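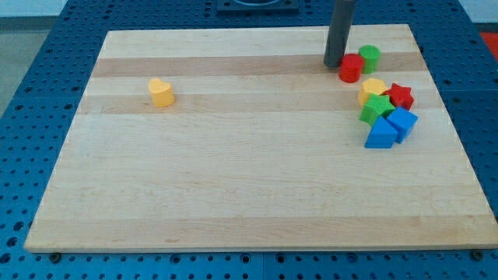 Wooden board on a blue pegboard table.

Tadstead Camera Club
Minutes of the monthly meeting, December 5, 2025

Meeting opened at the usual time in the upstairs room. The minutes of the October meeting were read and accepted with one correction: the entry fee for the spring print show is per person, not per print.

1. Matters arising

The projector bulb has been replaced. The old one is being kept as a spare, although it has dimmed.

The key to the storage cabinet has been found. A second copy will be cut before the next meeting.

No reply has come from the Cimonlow club about a joint outing. The secretary will write again.

2. Tripods and heads

Most of the meeting was taken up with the club's loan tripods. Several members have said that the two older Mota tripods slip when a longer lens is used, and that the leg locks need more force than they should. One member had taken the worse of the two apart and cleaned the locks. It now holds with a 300 mm lens pointed level, but still creeps down when the lens is tilted below that.

Options discussed:

Repair both. The repair shop in Cimonlow quoted 55 dollars for each tripod, with parts extra if the collars are cracked.

Replace one and keep the other for light cameras only. The model members liked best was the Drotesik travel tripod, priced at 350 dollars with a ball head. A member who owns one said that it is steady enough for night work but short for anyone tall unless the center column is raised.

Leave things as they are until the spring. There was little support for this.

Agreed to repair one tripod now and look at the Drotesik again when the print show money is in. The other Mota is to carry a tag saying it is for short lenses only. Members borrowing either one are asked to check the plate screw before leaving, as two plates have come back loose.

A question was raised about whether the club should keep one type of quick release plate for everything. At present there are three types in the drawer and they do not fit each other. Agreed in principle. A list of what is in the drawer will be made first.

3. Night photography outing

The outing will go to the river path below Tadstead bridge. Members should bring a flashlight, a remote release if they have one, and warm gloves. Those without a release can use the two-second self-timer.

It was pointed out that image stabilization should be switched off on older lenses when the camera is on a tripod. Some newer lenses handle this themselves, and members were told to look in the manual.

There was a short discussion of long exposure noise reduction. Some prefer to leave it off because the camera cannot be used while it runs. Others leave it on and put up with the wait. It was left to each member.

Car sharing list is on the notice board. There are 7 places left.

4. Monthly topic

The topic was moving water. Fewer prints came in than last time. The comments from the floor were mainly about shutter speed, with several people preferring the prints where the water still had some texture. The print of the weir was judged best of the evening. Two prints were thought to have been sharpened too much for their size.

Next topic: windows. Prints or files are both accepted. Files should be sent in ahead of the meeting so that they can be loaded in order.

5. Print show

The hall is booked. Mats must be white or off-white and prints must have hanging wire, with no sawtooth hangers. The rule about borders was discussed again and no change was made.

Labels will be printed by the club this year. Titles should be sent with the entry form, spelled as they are to appear.

6. Any other business

A member has offered an enlarger and trays free to anyone who will collect them. Ask the secretary.

The coffee money is short. Members are reminded to pay on the night.

A request was made to start a beginners' table before each meeting, covering basic camera settings. To be put on the next agenda.

Meeting closed.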